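Home | Notebook | Projects | Bench Log | Contact

March 2, 2021

Bench log, Vistham room

Finally got to the rods and sticks. They've been on my list since the middle of February and I kept finding better things to do (sharpening, mostly, and one whole afternoon lost to the Hulora order form). Today I had the morning clear, so I went for it.

The plan is the same one we talked over for the Pullano boxes. Anything long and thin gets sorted by length first and color second, and all the short stuff goes in one tin no matter what it is. I tried it color first last time and it was a mess! You end up with four little heaps of nearly the same beige and then you stand there squinting at them under the lamp.

Big cylinders are a separate job and I'm keeping them separate. The pale blue-white one is a nice smooth thing with a matte finish, and there's a faint seam down its length with a tiny raised bump next to it. I'd like that one stored upright, seam to the wall, so it doesn't pick up scuffs on the side people see.
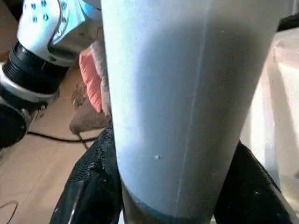

Do the short pieces need measuring before they go in the tin?

Only if they're over 31 mm. Anything shorter goes straight in, and when we need one we just tip the tin out and pick by eye.

Next, the labels. I printed 26 of the small ones on the Kiều stock and the glue on those is much better than the last batch, which curled up at the corners within a week. Please use these first. The old roll is in the drawer if you're desperate, but add a strip of tape over the top or you'll be finding labels on your sleeve (I did, twice).

About the mat. I like working on something dark for this because the pale pieces jump right out. The brownish ones are another story, they sit there looking like part of the background, so run your hand over the whole surface before you call it clear. And check for broken bits while you're at it, they're easy to miss and they go in the scrap jar, please, not the tin!
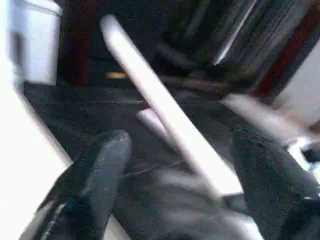
Pale pinkish-white rods, with a couple of sticks on the dark surface behind.

Still to do: find a longer tray. The one I wanted is 200 mm inside and I need 11 more than that for the longest rods to lie flat. I could let them sit corner to corner but then the dividers won't fit, and I've already cut the dividers. Might ask Hulora if they do the next size up, or just build one out of the leftover strip under the bench. Leaning toward building it.

Also we're low on tape.

3 comments | 2 shares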